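13 August 2022

Second week of teaching the arm to cut greens.

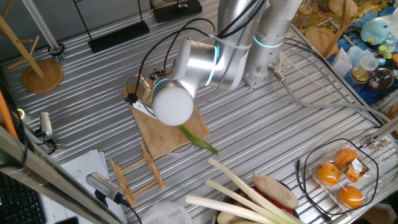 The arm over the board, knife down, leeks waiting in the bowl.

Got in early and drove the arm from the hand controller for most of the morning. The task on the sheet is still the same one: pick up the knife, bring it over the stalk, make a cut, put the knife back down on the board. Every run that goes through cleanly gets saved. The target for this task is 500 and last night we were at 310. By the time I stopped for tea we had 346, so that is 36 kept today. I threw out nearly as many.

Most of the bad ones were the pickup. The knife lies flat and there isn't much to get hold of, so I have to come down slowly and at the right angle, and if I am a few millimetres out the handle skates away across the wood. I can feel it in my own wrist when it is going wrong, which is odd, as the controller gives nothing back. When it skates I stop, save nothing, reset, go again.

I tried hand guiding for the first hour. You put the arm in free mode, take hold of it near the wrist and walk it through the motion yourself. It is easier to get the angle right that way, but my hand ends up in the wrist camera's view, and the people at Skultbridge who do the training don't want hands in the pictures. So it was back to the controller. I kept the hand-guided runs in a separate folder in case they change their minds.

Tried changing my speed as well. Last week I was doing everything at one pace and the feedback was that the arm had learned to hesitate before the cut, exactly where I hesitate. I watched my old runs over lunch and there it is, a little pause every time while I line up by eye. I hadn't known I did it. This afternoon I made myself line up on the way down and go straight in. It felt rushed and two of the cuts were crooked, but the motion is better.

Green onion is harder than I expected. It rolls, and the long end drags when the blade comes through. The Nic Aodha notes say to vary the position of the stalk between runs, so I have been moving it a bit each time, sometimes along the board, sometimes across it, sometimes hanging over the side. The leeks are for the next task. I am not looking forward to the leeks.

The cable at the wrist is still catching my attention. On the far reach it pulls tighter than I would like. I wrote it in the Platside log and left the arm out of that corner for the day.

Ran the learned version 2 times before going home, just to see. The first time it went to the right place and closed on nothing. The second time it got the knife, lifted it, carried it over and stopped dead above the stalk — my pause again, from the old data. I hit the stop and put the knife away by hand.

Shoulders sore. I should raise the chair. The drive back to Zaketmont took ages with the roadworks, and they say those will go into September. Had eggs on toast with the cut ends from a clean bunch I'd kept in the fridge.

Tomorrow: same task, slower pickup, no pause. Ask about gloves. Buy more green onions.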